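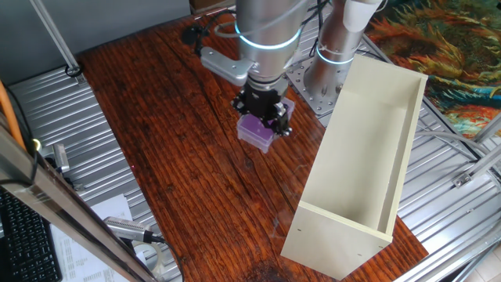
Shoaib Rizvi

4.2 Lidded containers and the open drawer

Of all the storage pairings in the Pemley household inventory, the small lidded container and the open drawer gave us the most pleasure to work with. Both are utterly ordinary. Most of us own a drawer that has slowly filled with little plastic boxes, and most of us have lost a lid in one. Yet the pairing raises lovely questions about how people decide where small things live, and the inventory, with 2182 entries drawn from 278 homes, is finally large enough to let us ask them properly.

Figure 3. A translucent lavender container with a darker purple lid, held just over a wooden tabletop, with the cream-coloured open box to the right. The box is empty.

The box in Figure 3 shows the form we code as "open long": rectangular, narrow for its length, flat-panelled and without internal dividers. It could be read as a drawer or as a small shelf unit laid on its back, and our coders did read it both ways. Following Bạch, we settled the matter by orientation at the time of use. If the opening faces up, the object is coded as a drawer, whatever it may have been sold as. The rule is simple and I have grown very fond of it. Agreement between coders improved noticeably once it was adopted in November, and the arguments over coffee got shorter too.

Translucency deserves a paragraph to itself. Arnier treated clear and cloudy plastics as a single class, on the grounds that both let some light through. Our householders did not see it that way at all! Clear containers were put away unlabelled and found again by their contents. Cloudy ones, like the pale-walled container in the figure, were far more often found by the colour of the lid, and several people told us they had bought a second colour for exactly that purpose. One respondent kept purple for buttons and green for fuses, and could recite the whole scheme without opening the cupboard.

Undivided drawers bring their own habits. With no partitions to guide them, people tended to start at the back and work forward, leaving a clear strip near the front for whatever was in use that week. We had expected rows. What we found in 600 of the drawer entries was closer to a gradient, with the oldest and least-handled containers deepest in. Ferari describes a similar pattern for sewing notions, and it is a delight to see it hold for hardware, spices and craft supplies as well. Section 4.3 takes up the deeper drawers, where stacking begins to compete with spread, and where lids start to matter for a second reason.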